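Flirnstead Supporters Forum > Kit and Merchandise > Replica jerseys

Thread: Washing a replica jersey with heat-pressed numbers

trarkdale_end
Picked up this season's home jersey at the club store on Tuesday. Name and number on the back are the pressed kind, same as last year. Last year's started lifting at the corners of the 3 after maybe seven or eight washes and by April the top of it was gone. I washed it the way the label says, cold, inside out, no softener.

What are the rest of you doing? I wear it to every home game plus a few away, so leaving it in a drawer is no good to me.

oldnorthgate
Was it in the dryer at all? That does it faster than anything else.

trarkdale_end
Never in the dryer. I lay it flat on the spare bed overnight and hang it up in the morning.

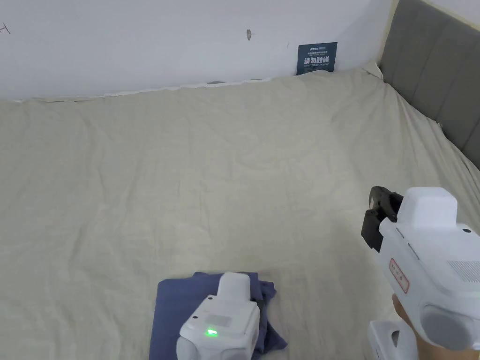 The only other thing I can think of is that I sometimes washed it with jeans. Zippers might not have helped.

oldnorthgate
Jeans would do it. Wash it with other shirts or by itself.

midweek_pete
I've had 33 of these jerseys over the years, home and away, and I put every one of them in with the regular wash. Warm, not cold. Low heat in the dryer. I've lost numbers on two. People worry about this way too much. If the number is going to peel it will peel, it depends on who pressed it.

Row7
Disagree with that. I pressed team shirts for a summer and heat is exactly what softens the glue. Low heat a few times is probably fine. Low heat every week for a season is a different thing. You may have gotten lucky or you may rotate them so much that no single jersey gets washed often. With 33 jerseys I would guess the second one.

midweek_pete
Fair, I do rotate them. I still think it's mostly who did the pressing.

flarwood_fan_in_exile
I follow Flarwood but I lurk here because my wife is from Flirnstead. Our club switched to stitched numbers two years ago and the peeling stopped. They are heavier and they itch a bit across the shoulders, and they cost more. I would still take stitched.

oldnorthgate
Our store offered stitched for a while. I think it was only on the long sleeve. They dropped it.

Row7
Here is what we told customers, for what it's worth.

Turn it inside out. Cold water, short cycle, low spin. Liquid detergent, about half what you would use on a normal load. No bleach, no softener, no dryer sheets. Don't leave it wet in the machine. Don't fold it across the number while it's damp. Hang it on a wide hanger or lay it flat.

If a corner lifts, put a piece of baking paper over it and press with a dry iron on medium for ten seconds, then let it cool all the way before you touch it. No steam. Try it from the inside first if you're nervous. It works on about half of them.

trarkdale_end
Thanks, I'll try the iron on last year's. Do you do it on a board or on something harder? My board has a lot of give in it.

Row7
Something harder is better. A kitchen counter with a folded cotton towel on it. You want the pressure to go into the number and a soft surface takes it away. Don't do it on a mattress, I've seen people try that.
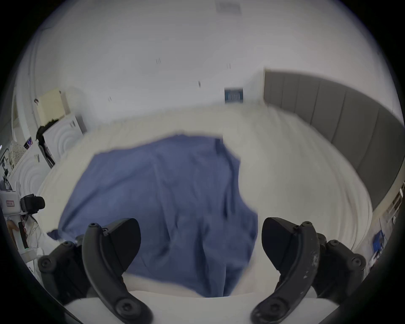 Also check that the iron plate is clean. Old starch will mark the fabric and on a white panel you won't get it out.

midweek_pete
Ten seconds seems short.

Row7
It's short on purpose. You can always go again. The fabric on these is polyester and it goes shiny if you overdo it.

mbagheri
Mahsa Bagheri here, I run the swap table outside the east entrance on game days. I see a lot of used jerseys. The ones with the most damage were usually put away folded with something heavy on top, and then the number sticks to itself and tears when it gets opened up. I tell people to hang them or roll them with the number on the outside.

Also, before you go to all this trouble, take it back to the store. They replaced one for a man I know because the number came off inside the first season. He had the receipt.

trarkdale_end
I didn't know they would do that. I don't have the receipt for last year's but I have it for this one.

oldnorthgate
They would not do it for me. I was told pressed numbers are "subject to wear" and that was that. Might depend on who is at the counter.

mbagheri
Could be. Go on a day with no game, they have more time for you.

flarwood_fan_in_exile
Is anyone here buying from Raju? They had the last two seasons of your away jersey marked down when I looked. 852 in stock across all sizes, so I don't think they're moving.

midweek_pete
Bought one from Raju. Fit is on the small side. The number was straight and it's held up, maybe 20 washes now, warm, in the dryer.

Row7
Of course it was.

midweek_pete
Just reporting what happened.

oldnorthgate
Small is right. I'm a large in the home jersey and had to send a large back to them and get an XL. Return postage was on me.

Has anyone priced getting a number redone? The shop by the bus station in Trarkdale wanted more than half the price of a new jersey.

Row7
That's normal. Most of it is getting the old one off. If you take the old number off yourself they will often charge less, but you can ruin the jersey doing it. There will also be a ghost of the old number in the fabric, so get the same number again.

trarkdale_end
Update. Ironed last year's on the counter with the towel and baking paper. Bottom corners went back down. The top of the 3 is missing so there was nothing to press. New one got its first wash by itself, cold, and the number looks the same as when I bought it. It was drying in the spare room last night, on a hanger this time.
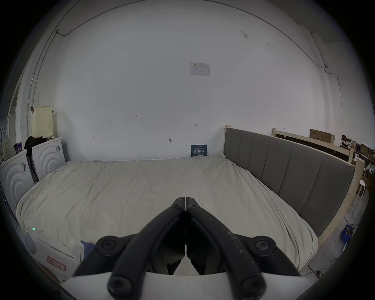

The spare room bed, cream sheet on.

Will see where it is by April.

oldnorthgate
Good to hear about the corners. I've got one with the same problem on the 7, will try it this weekend.

midweek_pete
Check back in April and I'll tell you how mine is doing out of the dryer.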